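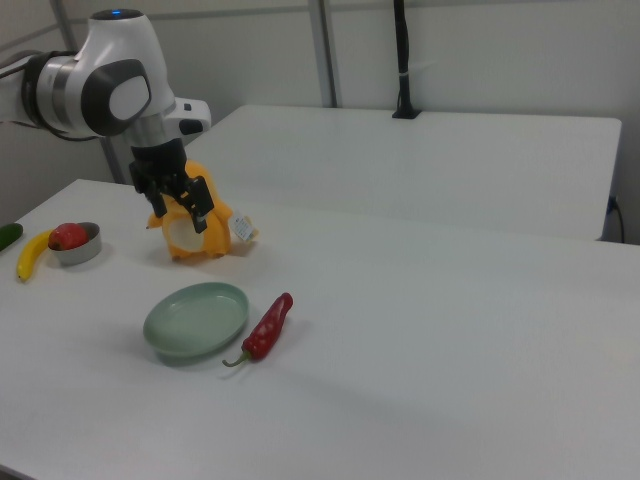
We got to the Schmieder open day at ten in the morning, when the parking lot was already half full. The company makes bowls, plates and serving dishes in a former dairy on the edge of Rurketti and opens its doors once a year, in February. Admission is free. Parking costs $2 and the money goes to the fire department.

The tour takes 60 minutes and starts in the mixing hall, which is loud. From there you go past the kilns to the glaze room, where the pale greens are made. Our guide said the Hilis line sells best in that color and comes in 135 shapes, most of them variations on the oval dish. Some 2,000 pieces leave the building in a normal week.

After the kilns there is a long corridor with old catalogs in glass cases. We skipped most of it.

The last stop is the display room. It has white tables with dishes set out along with fruit, vegetables and a few soft toys. 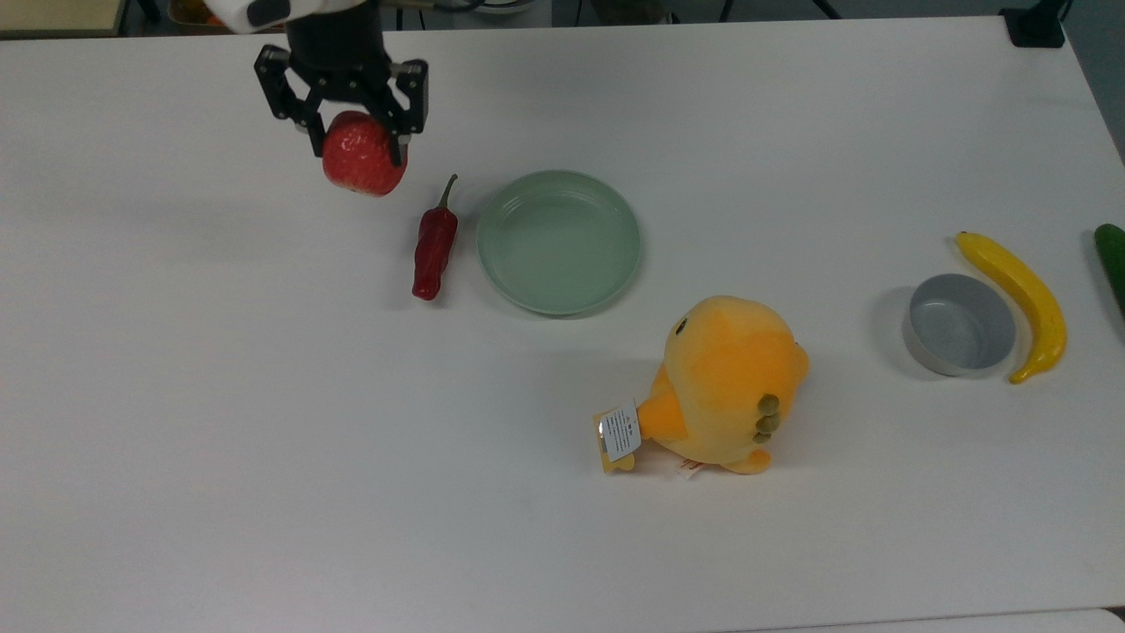
Apple, chili pepper and plush chick at one of the white tables, with a round pale green plate.

The seconds shop is across the yard. Small bowls were cheap, large plates less so, and the line at the register was slow. Lunch was soup and bread in the Standum building next door. The last tour leaves at three. Wear closed shoes, as they do check.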